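Endard House, Prirkville
Room safety check, second floor
Monday, June 3, 2019
Checked by: Shanthi Mridha

Smoke alarm, hall: OK. Tested with the button, sounds in all rooms.

Smoke alarm, room 209: FAIL. Low battery chirp. Same comment in May. Replace this week.

Outlets and cords: One extension cord under the rug in the sitting room. Removed. Covers tight everywhere else.

Space heaters: One, stored in the closet. Keep 3 feet clear on all sides when in use.

Bedding and clothing: OK. Nothing hanging over lamps or heaters. Clothes to be laid flat on the bed or put away, not draped on the lamp shade.
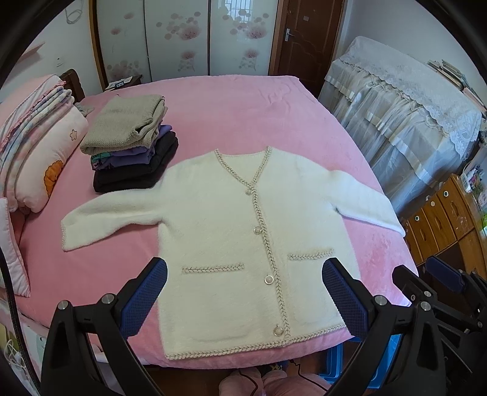 Bedding and clothing: white cardigan laid flat on pink blanket.

Windows: Room 209 opens fully. The one next to the stairs sticks at the halfway point. Gamage to plane the sash.

Hot water: 100 degrees at the bathroom tap after one minute. OK.

Stair rail: Loose at the top bracket. Two screws need longer ones. Do not wait for the next check on this.

Fire extinguisher: Gauge in the green, tag current. Bracket is behind the coat rack, move the rack.

Recheck open items in 20 days.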